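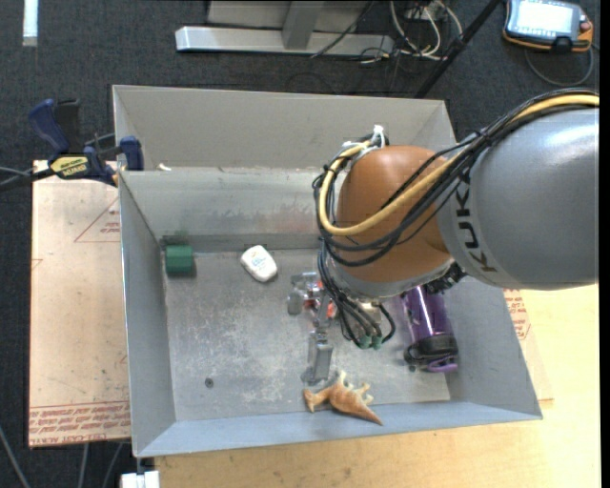 I have a soft spot for a beat-up metal bin. My sister-in-law keeps sending me links to matching tubs in nice pastel plastic, and sure, they look lovely on a shelf, but give me plain gray sheet metal with scratches all over the floor of it any day!

Scratches are fine. I really mean that. A bin that still looks new is a bin people are being careful with, and once you're being careful you start leaving things on the counter instead (I did this for two whole years with a wicker basket from Matau, which was too pretty for the bottles and too small for anything else).

My other opinion, and Trefor Yorath at work has argued with me over this one for ages, is that a bin should have a wide open top and not much in it. Trefor likes lids. He has 14 lidded boxes in his garage and a label on every one, and he still can't find the glue. With an open bin you look down and there's your purple bottle, there's the white tub tilted at an angle, done. Who cares if it's tilted?

Sloping walls are good too – I can get a hand down to the bottom without barking my knuckles.

Do wipe it out now and then. I get a reddish smudge on mine that never quite goes away, and I've stopped trying. Huiling Xiao swears by baking soda for that. I gave it 10 minutes of scrubbing in April and went back inside for coffee.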